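Ticket: members missing after import, search returns nothing for half the list
Opened by: Candela Gallardo, front desk, Ogbonna Swim & Fitness
Product: Urkedlow Members (desktop)
Priority: High
Status: Resolved, watching

Candela Gallardo wrote:
Hi, urgent-ish. We moved our member list from the old system (Jallov) into Urkedlow on Friday night. Export file had 3,682 rows. Urkedlow says 2,961 imported. No error message, just a green check mark. People are at the desk and I can't find them by name or by number. Please call or write back, desk opens at 7.

Support wrote:
Hi Candela. Got it. A few things first.
Which version, bottom left of the login screen?
Did you open the export in a spreadsheet before importing?
Is the import log still there? Tools, Imports, View Log.
Please don't run the import again yet. You'll get doubles for everyone who did make it in.

Candela Gallardo wrote:
Don't see a version, just says "up to date". Yes I opened it, had to delete the locker column because Urkedlow didn't want it. Saved and closed. Log attached. It's mostly the word SKIPPED over and over.

Support wrote:
Thanks, log helps. Every skipped line says "key mismatch". That means the member number in the file isn't in the shape Urkedlow expects. Can you open the file in Notepad, not the spreadsheet, and paste me two lines that worked and two that didn't? Black out the names.

Candela Gallardo wrote:
Worked:
418822;Adult;active
503117;Family;active
Didnt:
7714;Adult;active
92040;Senior;active

Support wrote:
There it is. Numbers are meant to be six digits. The ones that failed started with zeros, and the spreadsheet dropped them when you saved. 007714 turned into 7714. Very common, sorry, the import screen should warn you and it doesn't. I've passed that on.

Do you still have the untouched export?

Candela Gallardo wrote:
No. Saved over it. Jallov login ended with the contract on Friday. Tried it anyway, "account closed".

Support wrote:
OK, not the end of the world. We can pad the numbers back out to six digits. Before I do that to your live data I want to be sure nobody had a real four or five digit number. Can you check any of the skipped ones against something printed? Old receipts, sign-up forms, member cards.

Candela Gallardo wrote:
Sign-up forms are in the binder from February on, older ones in storage. Checked the binder, all six digits. Asking the morning people for cards as they come in. Will get back to you after the aqua class rush.

27 Jul 2025, note added to ticket:
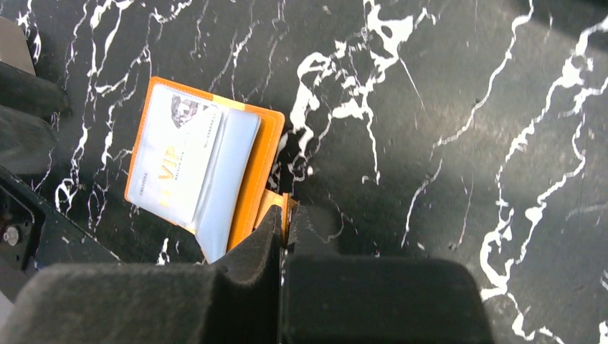
Begoñe Llorente
Second-line support, Urkedlow

Taking this one over from the first line. Read the thread, agree on the zeros. Candela called back, the cards she looked at from the skipped group all have six digits with the zeros printed. So padding is safe.

What I did, in order:
Backup of the Ogbonna database. Finished OK.
Copied the file to the test site (Kostska), not live.
Padded the number column to six digits, left the rest alone.
Ran the first 200 skipped rows. All went in, no doubles.
Ran the rest. One batch stopped halfway, timeout, nothing to do with the data. Restarted from the last good row.
Count on test matches the file, 3,682.
Same thing on live, after closing time. Same count.

Two leftovers. Family plans: kids whose parent was in the skipped group came in as Adult with no parent attached. I relinked the ones I could match on address. The rest are in a list called "check plan type" on your home screen, Candela, please go thru it when it's quiet. Billing is on hold for those until you tick them off.

Locker numbers are gone, that column was deleted before import and I can't get it back from our side. Worth emailing Jallov and asking for a final copy, some companies keep one after closing.

For next time: import the file as it comes, don't open it first. Extra columns can be set to Ignore on the second screen. If you really have to open it, bring it in with the number column set to Text.

Candela Gallardo wrote:
Just tried ten people, all there!! Search works by number too. Starting on the plan list tonight. Wrote to Jallov about the lockers, no answer yet.

Begoñe Llorente wrote:
Great. Leaving this open until the next billing run goes through, then I'll close it. Reply on this same ticket if anyone turns up missing, don't open a new one.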